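The kettle was already on when I got to Sanaa Berrada's house in Prustedthorpe, and it stayed on, more or less, for the whole afternoon. I had gone to talk about soup. We got to soup eventually, by way of her grandmother, the price of lentils, two different neighbors' gardens and a long and very enjoyable argument with herself over whether celery belongs in anything at all.

Berrada has been writing down soups for 16 years. Her notebooks hold 181 of them, some in her own hand and some in the hands of the people she got them from, and a good many have stains that she can date. "That one is from January, the year the boiler quit," she told me, turning a page toward the window. "We had the barley soup three nights running and I kept spilling it because I was wearing mittens."

She didn't grow up meaning to collect anything. Her mother cooked the way a lot of people's mothers cooked, from memory and by smell, and when Berrada moved away to Endel for work she found she couldn't make a single thing she missed. She called home. The calls were long and not very useful.

"I would say, how much cumin, and she would say, enough. I would say, how long, and she would say, until it's done, what kind of question is that?" She laughed so hard at this that she had to put her cup down. "So the next time I visited, I stood beside her with a pencil, and every time she threw something in the pot I grabbed her wrist and made her put it in a spoon first. She hated it. She told my aunts I had become an inspector."

That was the first page, a chickpea and tomato soup with a lot of parsley, and it is still the one she makes when somebody has had bad news. After that she began asking other people. A coworker gave her a cabbage soup. A woman on the bus to Wamach gave her a pumpkin one, dictated over 14 stops, with corrections from the seat behind.

I asked whether she follows the recipes now that she has them, and she looked a little guilty. The onions, she said, she always does slowly, whatever the page says — half an hour if she has it, with the lid on and a good pinch of salt. Stock she is relaxed about. "Water is fine. People get so worried about stock. If you cooked the onions properly, water is fine." Lemon goes in at the end, off the heat, and she tastes it twice, once standing up and once sitting down, because she swears it is different.

She is fussier about what soup is served in. Deep bowls keep the heat, she allows, but she likes a shallow one for anything with beans, so you can see what you're getting, and a small one so you have an excuse to go back. 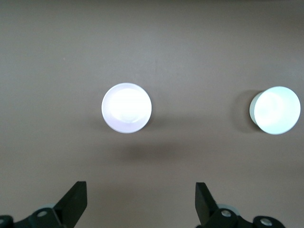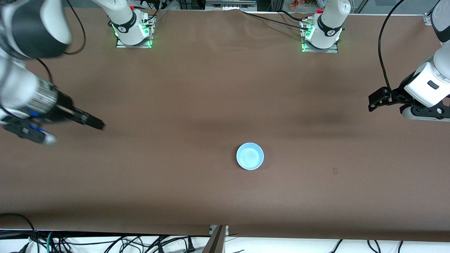 Not everyone she feeds agrees with her about the celery, and Metwally, whose split pea soup is in the third notebook, told me over the phone that leaving it out was a crime and that the page in question had been copied down wrong on purpose.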